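Clorkari publishes its house rules for robots that work inside computers

Miyazaki, Friday, October 8, 2021 — I'm Isamu Iwasaki, I look after the repair benches at Clorkari, and today we're putting our bench rules for robot arms out where anyone can read them, copy them or tell us they're wrong.

They started as a list taped to a cupboard door (my handwriting, sorry to everyone who had to read it). We've since tidied it up with our friends at Korine, and it now runs to 30 rules over a few pages. Most are dull, and I'm rather proud of that! Mains lead out before the side panel comes off. Parts waiting to go in sit in a holder, never on the bare table. Memory is handled by its edges, whoever or whatever is doing the handling.
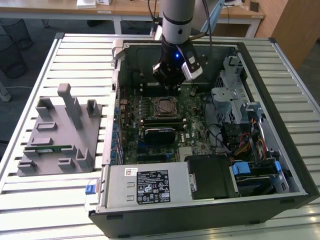

The rule we argued over longest was number 12, on reaching into a case. In the end we settled on this: the arm comes straight down, stops above the board, and only then goes for the part. No sideways moves below the rim of the case — there are too many cables to snag. A person must be within reach of the stop button the whole time, and that person doesn't get to answer emails.

We tried the draft on 139 desktop machines before signing it off, and changed four rules along the way. Korine's people wrote the section on static, and it's much better than mine was.

The rules are free, under the name Nimer, and you can ask for a copy at either firm's front desk. We'll look at them again next October, so do send us your grumbles before then.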